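Fermentiertes auf dem Etikett: was ich der neuen Regelung glaube und was nicht

4. Januar 2019

Seit gestern Abend habe ich vier Nachrichten im Postfach, alle mit demselben Link und alle mit der Frage, ob ich mich jetzt freue. Es geht um das Siegel »Lebendig fermentiert«, das ein Verband von Herstellern zum Jahreswechsel eingeführt hat und das ab sofort auf Sauerkraut, Kimchi, Wasserkefir und allem kleben darf, was irgendwann einmal mit Milchsäurebakterien in Berührung gekommen ist. Ich freue mich ein bisschen. Mehr ist nach zweimaligem Lesen der Vergaberichtlinie nicht drin.

Wer hier länger mitliest, kennt meine Beschwerde. Im Kühlregal steht Kraut, das pasteurisiert wurde, neben Kraut, das nicht pasteurisiert wurde, und auf beiden Packungen steht »traditionell«. Das eine lebt, das andere ist sauer eingelegtes Gemüse mit einer netten Geschichte. Gegen pasteurisiertes Kraut habe ich nichts, ich koche damit. Ich möchte nur vor dem Bezahlen wissen, was ich kaufe.

Das Siegel soll genau das lösen. In der Pressemitteilung ist von »Klarheit für alle« die Rede, und Wendy Ackroyd, die Sprecherin des Verbands, verspricht darin »das strengste freiwillige Zeichen seiner Art«. Streng und freiwillig in einem Satz, da werde ich immer etwas müde.

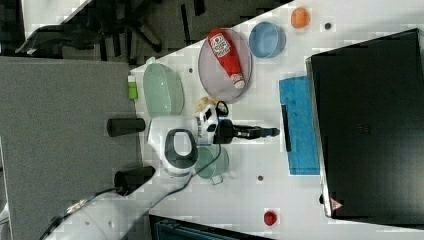
Blaue Schale, Teller und rote Flasche auf weißem Tisch

Zur Sache. Die Richtlinie umfasst 44 Seiten, davon handeln neun von der Gestaltung des Logos. Wie groß es sein darf, welche Grüntöne erlaubt sind, wie viel Abstand zum Firmennamen einzuhalten ist. Die eigentliche Anforderung an das Produkt steht auf einer knappen halben Seite. Dort heißt es, das Lebensmittel müsse »zum Zeitpunkt der Abfüllung lebende Kulturen in relevanter Menge« enthalten. Was relevant ist, legt der Hersteller in einer Selbstauskunft fest.

Ich habe das erst für einen Fehler gehalten und nachgefragt. Die Antwort kam erstaunlich schnell, von einem Stuart Rudd aus der Geschäftsstelle, freundlich im Ton und vollkommen frei von Inhalt. Man habe sich bewusst gegen einen starren Grenzwert entschieden, um der Vielfalt der Produkte gerecht zu werden. Geprüft werde stichprobenartig. Wie oft, konnte er mir nicht sagen. Von wem, auch nicht.

Und dann eben »zum Zeitpunkt der Abfüllung«. Wer ein Glas nach der Abfüllung noch einmal ordentlich erhitzt, verstößt nach meinem Verständnis gegen den Geist der Regel, aber wohl nicht gegen ihren Wortlaut. Auch das habe ich Herrn Rudd geschrieben. Darauf steht die Antwort noch aus.

Was mich an der Sache wirklich stört, ist die Gesundheitsabteilung. Dass lebende Kulturen drin sind, ist eine Aussage über das Produkt, die lässt sich nachprüfen. Auf den Werbekarten zum Siegel lächelt aber jemand mit der Hand auf dem Bauch, und darunter steht, man könne »sein inneres Gleichgewicht wiederfinden«. Welches Gleichgewicht, wer hat es verloren, und wie misst man, dass es wieder da ist? Ich esse seit Jahren fast täglich Kraut, weil es mir schmeckt. Ob mein Darm das zu würdigen weiß, kann ich nicht beurteilen, und die Leute von der Werbekarte können es auch nicht.

Rhiannon Griffiths von der Krautmanufaktur Tenthorpe sieht das übrigens anders, und ihr Kraut ist gut, also höre ich zu. Sie schrieb mir, kleine Betriebe hätten bisher überhaupt kein Mittel gehabt, sich von der Industrieware abzusetzen. Ein weiches Siegel sei ihr lieber als gar keins, nachschärfen könne man später. Das Argument verstehe ich. Ich habe nur noch nicht oft erlebt, dass ein Zeichen strenger wurde, sobald die Großen es einmal auf der Packung hatten. 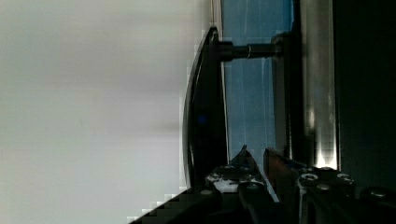
Schwarzer Bügelgriff, ganz nah

Womit wir bei den Kosten wären. Die Nutzung schlägt im ersten Jahr mit 488 Euro zu Buche, pro Produkt, versteht sich. Wer drei Sorten Kraut macht, zahlt dreimal. Dazu kommt eine einmalige Aufnahmegebühr von 1.355 Euro. Für Flimgate, die mit ihrem Kimchi inzwischen in jedem zweiten Supermarkt liegen, ist das Portokasse. Für einen Zweipersonenbetrieb mit Marktstand ist es eine neue Schneidemaschine. Eine Staffelung nach Umsatz werde »ergebnisoffen geprüft«.

Flimgate ist denn auch von Anfang an dabei, mit dem ganzen Sortiment. Darunter ist ein Kimchi-Ketchup, den ich mir vor Weihnachten aus Pflichtgefühl gekauft habe. Laut Zutatenliste: Tomatenmark, Zucker, Branntweinessig, dann eine Weile nichts Interessantes, dann »Kimchipulver (fermentiert)«. Pulver! Ich lasse mich gern belehren, aber wie viel Leben in einem Pulver steckt, das in Essig und Zucker gerührt wurde, hätte ich doch gern von einem Labor gehört und lieber nicht von der Marketingabteilung. Geschmeckt hat er wie Ketchup.

Sandra Horrocks hat in den Kommentaren unter dem letzten Beitrag gefragt, woran man denn nun ohne Siegel erkennt, ob ein Kraut lebt. Ich mache es so: Kühlregal statt Konservenregal, »nicht pasteurisiert« oder »roh« auf der Rückseite suchen, und auf den Deckel schauen. Ein Deckel mit Ventil oder ein leicht gewölbter Beutel ist ein gutes Zeichen, wenn auch kein Beweis. Steht Essig in der Zutatenliste, stelle ich es zurück. Und wenn gar nichts draufsteht, frage ich beim Hersteller nach. Staniforth hat mir auf so eine Frage innerhalb eines Tages geantwortet, mit Temperaturangabe und Lagerdauer. Bei anderen warte ich seit dem Herbst.

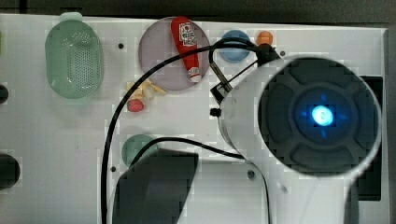

Oder man macht es selbst. Weißkohl, zwei Prozent Salz vom Gewicht des Kohls, kneten, bis genug Saft da ist, ins Glas drücken, beschweren, warten. Ich nehme keinen Starter, auch wenn einem die inzwischen überall angedreht werden. Die Bakterien sitzen auf dem Kohl, die muss man nicht im Tütchen nachkaufen.

Walter Benavides will das Siegel beim Stammtisch Ende Januar verteidigen, ich soll den Gegenpart geben. Mache ich gern, obwohl ich ja gar nicht dagegen bin. Ich hätte nur gern eine Zahl in der Richtlinie, ein unabhängiges Labor und eine Prüfung am Ende der Haltbarkeit, wenn das Glas tatsächlich bei jemandem auf dem Tisch steht.

Falls Herr Rudd sich noch meldet, trage ich seine Antwort hier nach. Der Ketchup steht weiter im Kühlschrank, wer ihn haben möchte, kann ihn beim Stammtisch mitnehmen.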